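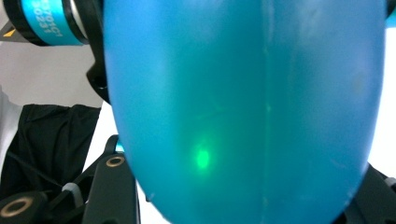

Fig. 1. The blue shell, with the seam line running down it.

Our July project looked at how light passes through colored objects, and I will admit that I picked the subject mostly because I liked the blue shell so much! It is a big, smooth, egg-ended thing, see-through enough to let a glow come through from the other side, and my partner Tegan Tuhiwai and I spent 13 afternoons with it in the Pridstead workroom (more than we had planned, but it was good company).

We noticed early on that the color is never the same all over. Toward the left in Fig. 1 it is a bright turquoise, and over on the right it goes to a deep teal. The green spot low down has a soft, hazy edge, and Tegan wanted to know how far a haze like that spreads. We took 35 readings along a paper strip, threw out nine where the strip had slipped, and kept the rest for our chart. The scratches and smudges we left alone, and next term we would like to try a clear shell too.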